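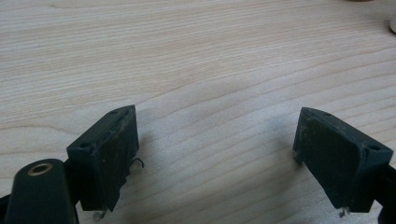
Wood grain on a light tabletop.

The Estate of Wyn Harries

The office of Dafis wishes to inform all interested parties that Mr. Wyn Harries, star of the Flurkik films, will give no interviews before August. Requests already received, of which there are 47, have been placed in a drawer.

Mr. Harries was married to his co-star for 5 years. They had 2 sons. Both have been offered parts by Kindo, and both have been told by their father to finish school. The elder signed with Kindo the same afternoon.

It was the duty of this office to convey the news. Mr. Harries received it in the garden, where he was watering the beans. He asked what the boy would be paid. He was told almost 200 a day, with lunch.

"I got less," said Mr. Harries, "and I brought my own lunch."

He then directed that a letter of congratulation be drafted. Three versions were submitted. He returned them all unsigned and wrote his own, in pencil - a single line, which this office was not permitted to read. It was sent by the evening mail.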